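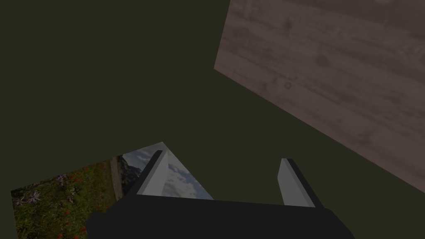 Drernidwood Weightlifting Club: platform and equipment check
Date: October 13, 2023
Checked by: Anderson Bittencourt

Platforms
Boards level, screws flush: OK
Rubber tiles tight to the frame: NO. Platform 2 has a gap at the back left corner. Out of use until it is glued.
Chalk swept up: OK

Bars
Sleeves spin freely: OK, except the Drekthorpe women's bar, which drags on one side. Needs oil.
End caps tight: OK
Bent bars removed: OK

Plates and collars
Cracked bumpers pulled: one Welteck plate has a split near the hub. Tagged, do not load.
Collars hold: OK. Two springs are weak, throw them out.

Racks and jerk blocks
Pins seat fully: OK
Blocks stack without rocking: the top one on the Mwakyusa set rocks. Pad is worn through. Replacement ordered.

Room
Exits clear: OK
First aid kit stocked: low on tape and cold packs
Space behind each lifter: some 600 mm short at platform 4. Move the bench.

Comments
Lifters are still dropping empty bars from overhead. Coaches, please stop this when you see it. Platform 2 has to be fixed before the December meet. Next full check is the week before weigh-in.

We use cookies to improve your visit. Accept | Manage settings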